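Prerell Tabletop Kit: Gallery

Potov sells the Prerell kit to labs and small shops that want a robot arm picking up ordinary things without building a workstation from scratch. The kit includes the arm mount, a chest-height camera, a two-finger gripper, a textured table cover and the Romadano control software. The pictures on this page go with our review, posted October 4, 2026. We ran the kit with a mixed set of household items and toys and changed the layout between runs.

The base kit handles items up to 700 grams. Setup took us one afternoon, most of it spent on cable routing and getting the camera bracket level. The software walks you through calibration and will not start a run until it passes.

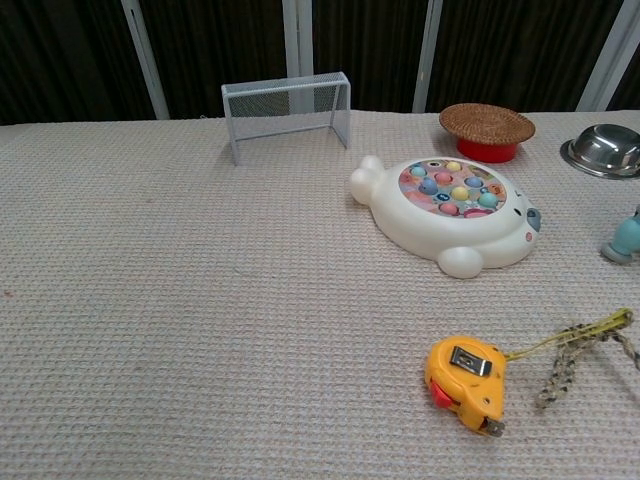 Tabletop layout from the chest-height camera, with a seal toy, a small wire-mesh goal and a tape measure with some of the tape out.

Mixed layouts are where most of the work goes. Shiny metal, wire mesh and rope are all harder to grip cleanly than a solid plastic toy, and Potov's own manual suggests leaving them out of the first session. The cover can be replaced separately. A plain dark backdrop is recommended behind the table, and any curtain will do.

Each layout is saved under a name, and a saved layout can be called up later as an overlay so the items go back in the same places. We used this a lot. The overlay is slow to load once there are more than 100 layouts in a folder, so split them up early.

Over the review period we logged 1,578 pick attempts. The full log, with the gripper settings for each run, is on the downloads page. Ekanayake is the distributor for the kit and also stocks spare finger pads and camera brackets. Orders placed since July ship with the newer bracket, which has a second locking screw.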